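**Kamari two-finger gripper, bench kit with Brateo wrist camera**

We've been putting grippers on the same arm and asking them to do the same dull jobs for a good while now, and the Kamari is the one we keep going back to, so it finally gets a page of its own! It came out of a comparison we ran in February against the Thepsuriya parallel jaw, and both are very decent pieces of gear – the Thepsuriya closes faster, and if all you handle is square boxes you may well like it better. For round, shiny things standing upright, though, our favourite is the Kamari, with its angular fingers and a grip you can tune in small steps.

The trial bench is set up like a corner of a teaching lab, with glassware left standing nearby on purpose (a gripper that behaves itself on a bare table can get very clumsy once there's a rack beside it).
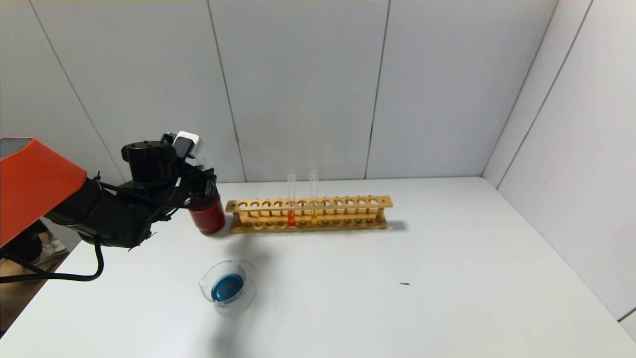 *Gripper holding the red canister by its top, close to the left end of the test tube rack.*

We ran 194 pick-and-place cycles per gripper with the canister, and the Kamari dropped it 2 times, both before we'd softened the closing speed. Please do the same when yours arrives. The default setting is a bit keen for glossy metal and glass, and the colour-coded dial on the controller makes it an easy change.

**What's in the kit**

- Kamari gripper with angular fingers
- Brateo wrist camera and bracket
- Brillilex controller, firmware loaded
- Spare finger pads, 2 pairs
- Cable set, including the long one for arms mounted at the side of the bench

The arm isn't included. If you're unsure whether your flange will match, send us a photo and the model number before ordering and we'll happily check it for you – adapter plates are kept in stock and we'd much sooner post the right one the first time.

Order code 1964. Usually ships within the week.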